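カテゴリ:自動化・設備投資|オピニオン

双腕ロボットの見積書を読むとき、多くの購買担当者はアーム本体の価格から見る。この順序が予算の失敗を招いていると筆者は考える。布製品やハンガーのような不定形・準不定形の対象物を扱う作業では、本体は予算項目の一つにすぎず、費用の構造を決めるのは対象物と治具と保守である。

筆者は衣料品の仕分けと掛け替え工程について、複数の設備計画の相談に関わってきた。3月に検討を始めたフィッツシモンズ物流の案件では、当初の予算案の85%がアーム2本と制御機器に割り当てられていた。残りで架台、照明、把持部、配線、予備品、作業者教育のすべてを賄う計画である。この配分で立ち上がった設備を筆者は知らない。

対象工程は、作業床の上のハンガーを取り上げ、ロッドやスタンドに掛かったものと併せて扱う内容であった。人が行えば説明書の要らない作業だが、設備仕様に落とすと項目は急に増える。

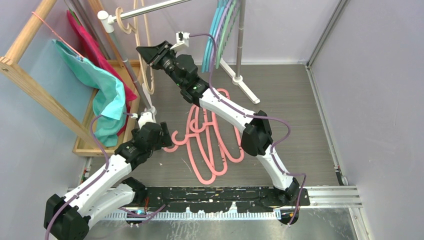 双腕セルの作業域。床面のハンガーと、ロッドおよびスタンドに掛けられたハンガー。

第一に検討すべきは対象物の状態である。仕様書には「ハンガー、樹脂製」と一行で書かれることが多い。だが一本ずつ整列して供給されるハンガーと、重なって絡んだハンガーは、設備から見れば別の部品である。前者なら位置決め治具と単純な動作で足りる。後者では認識、分離、再把持の手順が必要になり、サイクルタイムのばらつきも大きくなる。見積依頼書に供給状態を書かなければ、業者は当然、有利な条件で見積もる。後日の追加費用を業者の不誠実と見なす発注者は多いが、原因の大半は依頼書の側にある。

第二に、ケーブルの扱いである。アームの外側に沿わせる配線は交換が容易で、初期費用も低い。一方で可動域の端では引っ張りや引っ掛かりの検討が必要になり、布のように垂れ下がる対象物がある環境では干渉の余地が増える。外装配線を選ぶこと自体は誤りではない。その場合、ケーブルを消耗品として年間予算に計上すべきである。設備台帳で本体と一体の資産として処理してしまうと、交換のたびに修繕費の臨時申請が必要になり、停止時間は部品の納期ではなく社内決裁の日数で決まることになる。

第三に、把持部の選定である。汎用の平行開閉グリッパは安価で、交換用の指も入手しやすい。ギクトン社の提案書では、汎用指と専用指の二案が併記され、専用指の単価は汎用指の6倍であった。購買部門は即座に汎用指を選んだ。単価の比較としては正しい。しかし、比較すべきは一回の把持に要する費用であり、失敗時の復旧に人が入る時間を含めなければならない。細いフックを扱う場合、指先の形状と開き量は成功率に直接影響する。
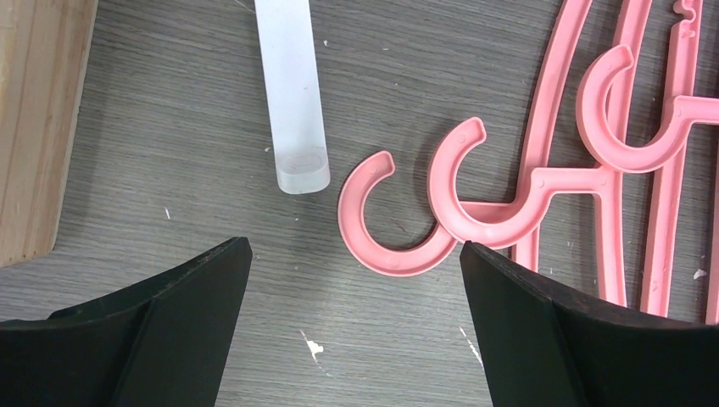

逆に、専用指を無条件に勧める意見にも筆者は同意しない。対象物の型番が年に何度も入れ替わる現場では、専用指の償却が終わる前に対象物の方が消える。まず汎用指で試験運転を行い、失敗の記録を対象物の種類別に取り、その結果から専用化の要否を判断するのが妥当である。この試験期間の費用を「準備費」として初年度予算に独立させておくことを勧める。独立していない費目は、値引き交渉の過程で最初に消える。

第四に、作業環境に関わる費用がある。架台、囲い、床面材、照明は、いずれもロボット業者の見積の外に置かれやすい。フィッツシモンズ物流の案件では、囲いの壁面と床面を総務部門の内装費で処理する案が出た。会計上は可能でも、仕様の決定権が設備担当から離れるという問題が残る。画像で対象物を検出する設備にとって、背景の色と照明は性能の一部である。床材の色を決める者は、認識率に責任を負う者と同じでなければならない。清掃の費用も同様で、床面に細かい白い粒や汚れが残る状態を許容するのか、許容しないなら誰がどの頻度で除去するのかを、稼働前に文書で決めておく必要がある。

第五に、周辺の什器である。物干しやスタンドのような家庭用に近い器具をそのままセルに持ち込むと、初期費用は確かに下がる。市販品なら調達も早い。だが市販の器具は寸法のばらつきが設備部品より大きく、樹脂継手の固定位置も使用中に動くことがある。ロボットの繰り返し精度をいくら上げても、相手側の棒が動けば意味がない。ムーヴォン社が提出した仕様では、繰り返し精度が強調される一方で、什器側の許容差は空欄であった。この空欄を埋めないまま契約すると、検収時の不具合がどちらの責任かを判定できない。

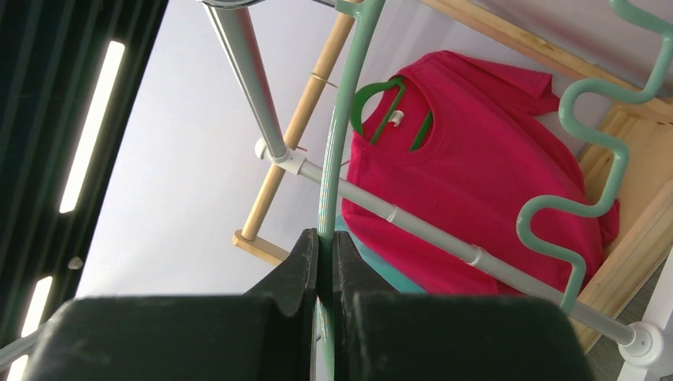
手首側カメラから見た把持部と周辺の什器。グリッパの指が淡い緑色の細い棒を挟んでいる。

手首側のカメラについても触れておく。固定カメラだけで済ませれば機器費と配線は減るが、アーム自身や垂れた布が視野を遮る場面への対策が別に必要になる。手首側に追加する場合は、姿勢によって天井の照明が視野に入ることを想定し、露出の設定と照明の配置を同時に検討すべきである。カメラの単価だけを見て可否を決める議論は、検討として不十分である。

以上を踏まえ、筆者が推奨する初期予算の配分は、アームと制御機器を総額の約40%に抑え、残りを把持部、治具、環境整備、試験運転、予備品に充てるものである。根拠は統計ではなく、筆者が見た案件の精算額である。対象物が剛体で供給が整列している工程なら、本体の比率はもっと高くてよい。布と絡んだ樹脂部品が混在する工程で本体偏重の予算を組むのは、対象物を見ずに設備を買うことに等しい。

購買手続きの見直しも必要である。プロタムコム工場では、見積依頼の前に対象物の現物と供給状態の記録を添付することを社内規則とした。依頼書の作成には手間がかかるが、業者間の見積条件が揃い、比較表が比較表として機能するようになった。安価な見積が、単に検討していない項目の多い見積であるという事態も見分けやすい。

年度予算の締切に合わせて本体だけを先に発注し、治具と把持部を翌年度に回す方式は、今もよく見られる。会計年度の都合は理解できる。しかし本体の保証期間は納入時から進み、治具のない期間にも減っていく。分割発注が避けられない場合は、治具の設計費と試験運転費を初年度側に置き、本体の納期を後ろにずらす交渉をすべきである。納期の延期に応じる業者は、発注者が考えているより多い。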